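Home | About us | Visit | Galleries | Newsletter | Contact

Open day gallery: an afternoon at Prikitz
Posted Apr 14, 2026 by Anong Onsri

What a lovely turnout! We had 112 names down for the open day, and I think every one of them stopped for a chat at some point (my voice is still getting over it). Thank you to everyone who came along, and to the parents who let themselves be dragged back to the robot table for just one more look. Hemi Brunton and Liis Lapiņa looked after the demonstrations all afternoon and answered every question going, including a very serious one about whether the arm gets bored on its own at night.

The most popular job of the day was the one with the coloured cups and bowls. It's humble stuff, the sort of thing you'd find in a picnic basket, but stacking cups asks a lot of a gripper, and it was a treat to hear the whole room go quiet while people watched. A few of our favourites are below, and do click through to the older galleries if you have a cuppa handy. 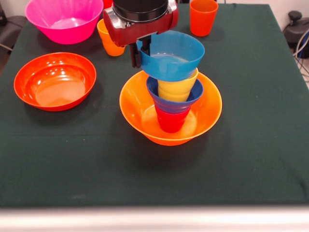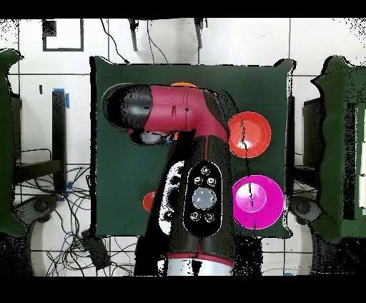
Cups and bowls on the green cloth. In the first picture the light blue cup is on its way into the stack, over the yellow one; the second takes in more of the arm, buttons and all, with the bowls on the table behind it.

Omolara Ajayi's talk on how the arm is taught a new task filled all 50 seats, with a good few people standing at the back, so she has kindly agreed to give it again in September. If you missed out, or you'd simply like to hear it a second time (I would!), send us a note and we'll pop you on the list. And whoever left a grey knitted scarf by the tea urn, it's safe in my desk drawer and waiting for you.

Recent galleries
- Behind the benches with Gisela Stüber
- School visit: the Diekmann workshop
- Moving day at Cerkitetti
- Our first open day

Contact the visits desk | © 2026 Prikitz | Back to top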